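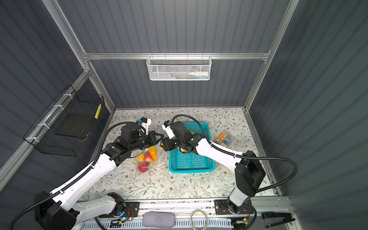 Home | Fiction | Essays | Contributors | Submissions

THE ACCEPTANCE TRIAL

The trial of the Zerkis gripper against the Godoy commenced at the hour appointed by the Office of Comparative Handling, and all parties were present except the Director, who had sent a memorandum.

The memorandum directed that each gripper be given 60 attempts at the produce bag, and that no member of staff express a preference before the final count. Yamila Olivares read it aloud. Fidel Palma, who had expressed a preference in March, signed the register without comment.

By noon the Zerkis had completed its attempts. It held the plastic firmly and was slow to let go. The Godoy was quicker, and on 2 occasions it closed on the strap and missed the bag entirely. Sharada Rodrigues entered these as contacts. Palma asked that they be entered as failures. The form provided no line for either, and the matter was referred upward.

While they waited, Olivares replaced the apple. The regulations required fresh fruit after 30 lifts, and the office had by then consumed 489 apples in the service of the program, a figure the Director was known to dislike.

The reply arrived late in the afternoon. It stated that the Vandusent line had been discontinued, that both grippers were to be considered equivalent for purposes of procurement, and that the trial should proceed to completion.

Rodrigues read it twice and placed it in the file. Palma reset the controller. Olivares took the bag by its strap, set it down again between the two arms, and called the next attempt.

"Godoy," she said. "Forty-one."

Copyright Suvby Quarterly. All rights reserved. Contact the editors | Back to top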